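Section 8. Setting up the burger station

For the Cartwright kitchen, front table. Goes with Section 2 (handwashing, aprons, hair). Read that one first if you haven't.

Revised Wednesday, June 21, 2023, B. Frade

You need:
the long white table
metal tray, the big rectangular one
sheet of white paper for the tray
clear bin for buns
clear divided container, lettuce and cheese
tongs, clean
spray bottle and cloth (blue cloth = tables only)

Before you start

1. Clear the table right off. Phones, keys, coffee, all of it.

2. Spray, wipe, let it dry. Don't put paper down on a wet table, don't put containers down on one either.

3. Check the containers. Any crack or chip in the plastic, bin it and get another from the Jurkar shelf (storeroom, left side). Write it on the sheet so we can reorder.

Laying it out

4. Tray goes in the centre, closest to where you stand. Long side parallel to the table edge.

5. Paper in the tray. Should cover most of the bottom, bit of metal showing round the sides is fine. Doesn't need to be ironed, a few wrinkles ok. Change it when it's greasy.

6. Bun bin to the left of the tray. Plain and seeded can share. Don't stack them, the bottom ones go flat.

7. Divided container behind the tray, near the back edge. Lettuce in the left section, cheese in the right. Always that way round so whoever takes over mid shift isn't looking for it.

8. Lettuce stands up in its section, frilly edge at the top. Easier to grab one leaf. Shake it well first.

9. Cheese: peel the slices apart a little before service. Cold slices stick togther and you end up with three on one burger.

NOTE: Left-handed? You can swap the bun bin to the right. Leave the divided container where it is.

Lettuce, cheese, tray and buns at the Cartwright table:

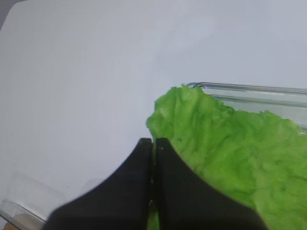
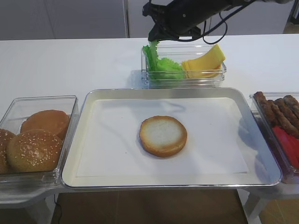
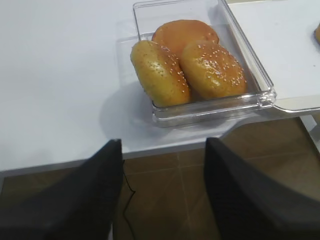
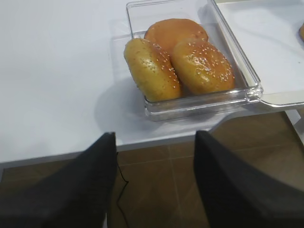 Building

10. Split bun. Bottom half on the paper, cut side up, middle of the tray. One burger at a time until you've got the hang of it.

11. Sauce if ordered. Thin. Go to the edge but not over.

12. Lettuce next, one leaf. Big leaf gets folded, not torn. Torn bits fall out the sides.

13. Patty from the hot side. Use the other tongs, the ones that live by the grill.

14. Cheese straight on top of the patty so it softens.

15. Top half on. Press lightly with a flat hand, then wrap.

CAUTION: Raw meat never comes to this table. Not for a second, not on a covered plate. Raw stays on the Tridholm bench on the other side of the kitchen.

CAUTION: Sesame. Seeds get everywhere, incl. the plain buns if they share a bin. For a sesame allergy order, open a fresh sealed pack of plain, fresh tray, fresh paper, new gloves. Check the label too. Tell the person at the counter what you did. If you aren't sure, don't serve it.

CAUTION: Tiles get slippery with lettuce water and sauce. Mop spills straight away, sign out.

Topping up

16. Don't tip new lettuce onto old. Finish what's there, swap the container for a clean one, refill.

17. Same with cheese. Small amounts, often. The rest stays in the Urnasov fridge, second shelf, lid on.

18. Buns dry out quick with the bin open. Only put out what you'll get through, keep the bag tied.

If something's off

Lettuce limp: out it goes. Ice water can wait for the prep shift.
Cheese sweating: been out too long. Chuck it, fresh from the fridge.
Paper sliding round: tray was wet underneath. Lift, dry, new sheet.
Buns squashed: too many in the bin, see step 6.

Packing down

19. Leftover lettuce and cheese from the table does not go back in the fridge. Compost or bin.

20. Unopened bags of buns to the pantry, oldest at the front.

21. Paper out, tray to the sink. Wash the rolled rim properly, grease hides under there.

22. Containers by hand in warm soapy water. NOT the dishwasher, the clear plastic goes cloudy. Air dry upside down on the rack.

23. Wipe table, wipe the front edge as well, sweep, mop.

24. Initial the close sheet on the back of the door.

Out of paper or containers, order code for both is 992, write the quantity beside it and leave the form in Benvinda Frade's tray. The December order closes early becuase of the holidays so get those in the month before.

Section 9 is the fryer. Don't touch the fryer until you've been shown.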